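Robot arm coming to our packing room. What changes for the people at the tables?

Posted in Work & Shop Floor, May 18, 2020

marigold_bench
I'm a packer at a small housewares outfit (we ship kitchen stuff, desk stuff, gift sets) and we just heard that a robot arm is going in at one of the sorting tables. I'm kind of excited, to tell you the truth! But the meeting was short and the slides were all about output. There are 16 of us on the floor. I'd love to hear from people who already work beside one. Do you end up doing the same job faster, or a different job? Do you have to learn to program? And does it handle odd shapes, or only boxes? Our sets are all mixed up, nothing matches anything.

Sena Acheampong
Oh, I love this topic. I've been at Flilano for six years and we got our first arm, a Metance, last November. So here is what it did to my day.

My old job was to take mixed items out of a tote and put them in the right bowl or tray for the packer. Up to 220 totes on a bad day, and my shoulders knew every one of them. Now the arm takes the first pass and I run what we call the bench. I set up new items, I try out grips on the computer before anything goes near the real table, and I deal with whatever the arm hands back. So yes, a different job. I still get my hands on plenty of stuff, just the weird stuff, and I like the weird stuff.

Programming: no, not for me. I had 20 hours of training spread over a month, and most of it was dragging things around on a screen and learning the stop buttons (learn those first, all of them, including the one behind the post). Clidia, the software we use, lets you save a grip and give it a name. My names are silly and the night shift has complained.

Odd shapes are where it gets fun. A box is easy. Anything with a round part and a wide flat part takes patience, and you go back and forth on where the fingers should close and which way it should be turned. I do a lot of this in simulation now, and I never thought I'd say that about a job where I used to wear out a pair of gloves a week.

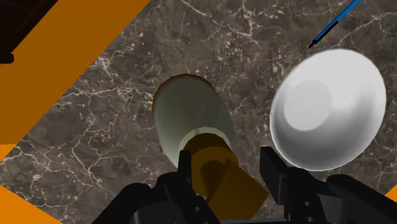
Grip tryout on the simulated table, fingers open around the item, with the bowl and pen nearby.

We pick the lower part on pieces like that and leave the flared end alone. That's our house rule, yours may differ. Then the real table gets its turn, slowly, with somebody standing by.

What I'd ask your managers: who gets trained, is it paid time, and who decides when the arm goes faster? At our place the bench person decides, and that one thing made everybody a lot calmer. Also ask to be there on install day. You'll learn so much just watching them set it up!

tapegun_ray
we have a Bagheri, its fine. loud for the first week then you stop hearing it. breaks got better for us bc the line doesnt pile up anymore. wear shoes with good soles, you stand still more than you used to

old_dock_hand
Agree with Sena on the training. Get it in writing that it's open to everyone on the floor. At my last place only two people got shown how to clear a fault, and when both were out sick we went back to sorting by hand and the arm sat there with its light blinking. Once they trained the rest of us it was a really nice setup. I ended up teaching the new hires, and I'd never have put my hand up for that before. Ask about the height of the table too. Ours was set for the machine and it took months to get it raised for the people.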